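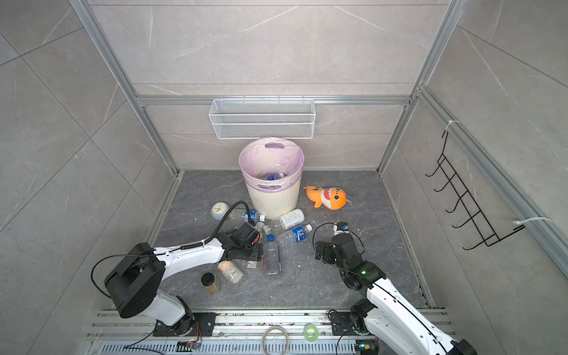

[cuvstead-home] Re: Bottles, the small bin, and where to hang things

From: Zulema Zúñiga
To: cuvstead-home
Subject: Re: [cuvstead-home] Bottles, the small bin, and where to hang things

Dear all, dear Komura,

Thank you for the long message. I have waited a few days with my answer, as I wanted to try some of the things first and not only give opinions. I put my remarks between your paragraphs. Please excuse me if some words are not the right ones. I know the names of these household things much better in Spanish, and in the shop I still point with the finger.

K. Komura wrote on Wednesday:

> Hello list, I have moved to a smaller place in Drivia and I am trying
> to make one corner of the utility room do the work of a whole cupboard.
> My first problem is the bin. It is a plastic one, the kind with a hole
> for the hand on each side, and every bag I buy slides down inside after
> the second or third bottle. Do I need a bigger bag, or a clip, or
> another bin?

You need probably none of the three. I have this kind of bin since four years and I also thought that the bag was too small. The problem was how I put it in. I was opening the bag, pushing it down and folding only a little piece over the rim, perhaps the width of two fingers. With the first heavy thing the bag went down.

Now I do it so: I fold over the rim as much of the bag as it permits, then I press the air out from the side, so that the bag touches the bottom before anything is inside. If the bottom of the bag is hanging in the air, each bottle pulls on the fold. If you use bags with tie handles, leave the loops outside. I lost many times the loops inside the bin, under coffee grounds, and I do not recommend to look for them there.

The holes for the hands can help also. When my bag is a little too wide, I take the part that is too much, twist it, and push it through one of the holes from the inside to the outside. It holds well. It is not beautiful, but the bin stands in the corner and the twisted side looks to the wall.

About the size: bring the old bag to the shop, or write down what is printed on the roll. I once bought a packet of 84 bags which was a very good price and they were all too narrow. They did not go over the rim. I am still using them for shoes when I travel, and for wet umbrellas.

> Second, the bottles. We are only 2 people but I don't understand where
> they all come from. Water bottles, a milk one, the little ones from
> the train, jars. They roll everywhere. I put them on the floor beside
> the bin to sort them "later" and then I walk on them at night. Do you
> crush them or not crush them? Do you take off the labels? What about
> the caps?

I had to smile, we have the same "later" in our home.

First I would ask what your collection point wants. In my former town the machine gave back the deposit only for bottles that were whole, and it had to read the label. A crushed bottle came back out to me and people behind me were waiting. So there I did not crush anything and I did not touch the labels. Where I live now there is no deposit, only a container in the street, and there I crush. Please look at the notice on the container before you decide, as it can be different even on the other side of the river.

If you can crush, do it with the cap off, from the bottom to the top, and then close the cap again. With the cap closed it keeps flat. If you leave it open it takes slowly air again, and in the evening you hear it cracking in the bin. For many months I thought it was a mouse.

Labels I leave on, if it is not asked otherwise. I tried for one winter to remove them all, and I had glue on my fingers and on the tap, and the man at the collection point told me in a friendly way that it makes no difference for them. Maybe it makes a difference in your place.

The jars I keep separate from the first moment. Glass and thin plastic should not be in the same soft bag. And I keep the good jars! A small jar with a lid that closes well is never garbage in my house. I have 17 of them now with spices and seeds and buttons, and my daughter says that this is not tidying. She has perhaps right. But when a jar is for keeping, it goes on the shelf the same day, with something in it. An empty jar on the floor next to the bin is a jar which has not decided, and these are the ones that break.

For the rolling I have only one method that really works, and it is not to put the bottles on the floor at all. If you must sort on the floor, put everything first on an old towel. The bottles roll much less on it, and small dirt stays on the towel and you can shake it out at the window. On stone or tile floor you see each small white crumb, especially if the floor is dark. I have dark tiles, I chose them myself, I cannot complain to anyone.

My order when I sort is this:

The bottles that still have something inside go to the sink.
The ones to use again go to the kitchen, not to "the table for the moment".
The empty ones are crushed and go in the bag.
What stays on the towel is a question, and I answer it the same evening.

> Third, I have a metal bar along the wall and a wire basket that hooks
> over it. It hangs right above the bin. Is this a stupid place? I also
> have a hook rack, but the landlord does not want new holes in the wall.

The place is not stupid. I have there my bag roll, the gloves and the cloths, and I like that I can take a new bag with one hand when I hold the full one in the other. But please let enough space between the basket and the bin. You must be able to lift the full bag straight up without touching. I hung mine too low at the beginning, and each time when I pulled out the bag it pushed the basket from below, the hooks jumped from the bar, and one time the whole content came down into the bin, including my reading glasses. Now I move the bin first to the front with the foot and then I lift. Maybe this is easier than to hang the basket again.

If the basket has a fine mesh you do not need anything on the bottom. If the mesh is large, lay a piece of cardboard in it, or the pegs and small caps will fall through. Do not put full bottles in it. Mine became curved in the middle from 2 bottles of cleaning vinegar and did not come back to its form.

For the hook rack without holes: do you have a post or a pipe that goes vertical? Then use cable ties, one on top and one below. With only one tie the rack turns around when you hang something on one side. Pull them tight and cut the ends short with a nail clipper, the ends from the scissors are sharp and they scratch the hand. At the hardware shop of Mac an tSaoi they sell them also in white and black, by the piece, if you do not want a full bag of them. Hang on it light things, the small brush, a cloth, the net for the vegetables. For a wet coat I would not trust it.

> Last question and then I stop. Everything that has no place ends in this
> corner. Today there was a clock, one glove and a soft toy next to the
> trash. How do you stop it?

I did not stop it, to be sincere. In our house also the toys walk during the night. What I do is that nothing soft may stay on the floor near the bin, this is my one strict rule. I had once a plush rabbit of my grandson that lay beside the bin, and another person in the family (I do not say who) was in a hurry and took everything that was there. I was in time, but I had to open three bags in the courtyard, in November, with a lamp. After this evening I made a hook only for the toys, low, so that he can reach it himself. He hangs them by the little loop of the label if they have one. Sometimes he hangs them with the head down and they look at me when I come for the broom.

The clock is another matter. A clock in the utility room is useful! I have a small one there and I use it for the laundry. But put it higher than your knee. When it stands on the floor you see it only when you already kneel, and water comes to it when you wash the floor. On the wall, or on the shelf of the basket if it is flat enough to stand.

The glove I cannot explain. I have about six single ones.

One thing I want to ask back to the list. Has somebody found a bin with a lid that fits under a hanging basket? With the usual lids that open to the top I have not the height, and the ones that swing are always dirty on the inner side, where the hand goes. I saw one with a lid that slides to the side, but it was only for very small bags and I would need to carry it down every day to the second courtyard. If you have such a bin for longer than some months, please write how it is to clean.

And Komura, please write to us what the container in your street wants about the caps. My sister will perhaps move to Drivia in spring and she asks me already.

With kind regards to all,

Zulema Zúñiga

P.S. I forgot the smell. Rinse the milk bottle with cold water first and only then with warm. With warm water first it stays a white layer inside and this is what smells.

_______________________________________________
cuvstead-home mailing list
To leave the list, send a message with the word "leave" as the subject.
Please shorten the quoted text when you reply.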